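# Why Do Steamed Buns Come Out So Puffy?

I ate three steamed buns for breakfast this morning, and while I was chewing the last one I started wondering about all the holes. If you tear a bun open and look closely, it's full of them! Tiny ones, medium ones, and once in a while a big one you could hide a pea in. Where did they come from? And how does a bun get cooked when it never touches a pan of hot oil or sits in an oven?

Let's start with the dough, because that's where the holes begin.

## Tiny burpers

Bun dough is mostly flour and water, usually with a spoonful of sugar and some yeast. Yeast looks like beige sand when you shake it out of the packet, but it's alive. Each grain is a clump of teeny living things, way too small to see one at a time. They wake up in warm, wet dough and start eating sugar. Then they give off a gas called carbon dioxide, the same gas that makes soda fizzy. (My niece Maja calls this "yeast burps," and I can't think of a better name.)

The gas can't get out easily. Flour and water make a stretchy stuff called gluten when you knead them together, and gluten traps gas the way bubble gum traps your breath. So the dough swells up. When I leave mine under a towel on the counter, it gets so fat that it pushes the towel up.

## What steam is doing in there

Now for the pot. A steamer has water at the bottom and a tray with lots of little holes above it. The buns sit on the tray, so they stay out of the water.

When the water boils, it turns into a gas too. That gas is steam, and it takes up much, much more room than the water did, so it has to go somewhere. Up it goes, through the holes in the tray and all around the buns.

Then comes my favorite part. Steam hits the cool bun and turns back into water, and when it does that, it lets go of a huge amount of heat. The bun soaks up the heat. More steam arrives, more heat, and on and on until the middle is cooked. The bubbles inside get hot and puff up even bigger, the dough around them firms up, and there are your holes, stuck in place.

## Why aren't they brown?

Bread from an oven has a brown crust, and a steamed bun is pale and soft all over. Same kind of dough, so what happened?

Bread crust turns brown when its outside gets very hot and dry. Steam in a kitchen pot stays close to the temperature of boiling water, and it's about as wet as anything can be. So the outside of the bun never dries out and never gets hot enough to brown. You get a soft skin instead. I like to peel it off and eat it first, which drives my friend Natsumi up the wall.

## Leave some room!

Buns grow while they cook, so they need space between them. The first time I made them I squished nine into a little steamer and pulled out one giant lumpy bun with nine bumps. It tasted fine! But I had to cut it with scissors.

Four is a good number for a small steamer. One at the back, one at the front, and one on each side makes a diamond, and steam can get around all of them. Have a big plate nearby before you start, too, and put the lid down flat where it won't roll off.

Steam can burn you faster than you'd think, and you can't always see it. Ask a grown-up to lift the lid, and stand back while they tip it away from you. Keep your face and arms away from the top of the pot, even if it smells amazing.

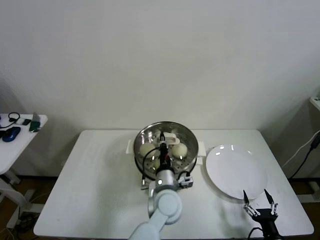
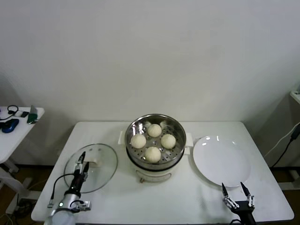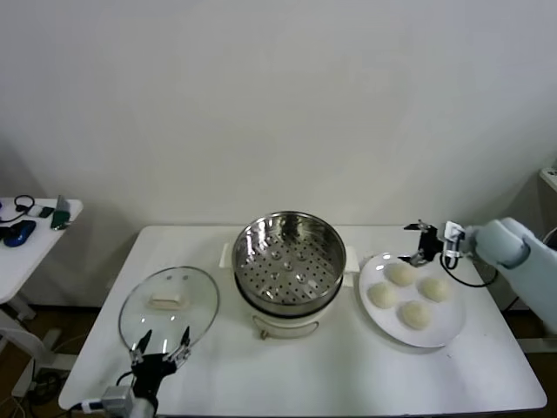

*Steamer, buns, and a big round plate. The buns are in the steamer in the first two pictures and on the plate in the last one.*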